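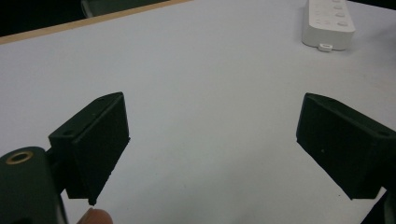

*Figure 4. White tabletop, work position.*

## 4 Levelling the table and fitting the top

Complete Section 3 before starting. The underframe must be upright, on its final footprint, with all leg bolts finger-tight only.

### 4.1 Levelling the underframe

1. Place a spirit level across the two end rails, then along the centre rail.
2. Find the highest corner. Leave the foot at this corner wound fully in.
3. Wind out the other feet until the bubble is centred in both directions. One full turn raises the corner by 1.5 mm.
4. Tighten the lock nut on each foot with the flat spanner.
5. Check the level again. Tightening can shift a foot slightly.

**Note:** On carpet, leave the underframe for a day with the top in place, then repeat steps 1 to 5.

**Caution:** Do not wind any foot out past the red band on its thread. If the floor slopes more than the feet can take up, use a packer under the foot.

### 4.2 Fitting the top

The top must be lifted by two people. Do not drag it across the rails.

1. Lay the top face down on a blanket or the flattened carton.
2. Press the four felt pads into the recesses along the long edges.
3. Turn the top over and lower it onto the underframe, with the stamped edge facing the wall side.
4. Measure the overhang at both ends. It should be equal to within 2 mm.
5. From underneath, start all the fixing screws by hand.
6. Tighten the screws in a diagonal pattern, starting nearest the centre rail.
7. Tighten the leg bolts.

**Caution:** Use only the screws from bag 92. The screws in bag 318 are longer and will come through the surface.

### 4.3 Setting the working height

Heights are measured from the floor to the upper face of the top. Both ends must be set to the same mark before the table is loaded.

1. Remove everything from the table.
2. Pull out the locking pin at one end and raise or lower that end by one hole.
3. Refit the pin and repeat at the other end.
4. Continue one hole at a time until the required height is reached.
5. Push each pin in until the collar sits flush with the leg.

### 4.4 Care of the surface

- Wipe with a damp cloth and a neutral cleaner. Dry straight away.
- Do not use acetone, bleach or scouring pads. These dull the colour and the damage cannot be polished out.
- Place a mat under soldering irons, glue guns and hot cups.
- Check the fixing screws each February and after any move.

Replacement feet and felt pads are ordered under part 398 from Prindar, Urnasstead.

*Section revised Wed 31 January. Checked: L. Polák.*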